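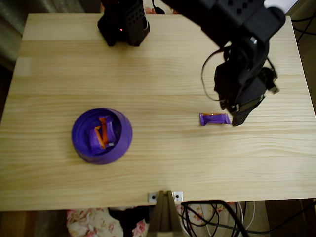

Progress on Stusent photo uploads, 15 June 2020. Batch upload is in and working on the Drarnum test site. You pick a folder, Stusent makes the album, done. Limit is 500 pictures per album for now, was 52 when we last wrote. Test albums are full of everyday stuff, so captions are easy to check by eye. Over 2,000 pictures loaded so far. Captions stick. Dates mostly stick — the phone ones still come in a day off sometimes.

Not done: sharing an album with people outside your friends list. Started, then the Plutex login change broke it and we lost most of a week. Fix is in, needs testing on older phones. Tagging not started.

Help pages: Patrício set is written, 58 short pages, screenshots still missing on the album ones. Will add them once the buttons stop moving.

Money: on budget. Storage bill went up a bit, will send teh sheet seperately.

Next: sharing, then tagging. Still aiming for open sign-up in November. Need a yes or no from you on the album limit before we print it in the help pages.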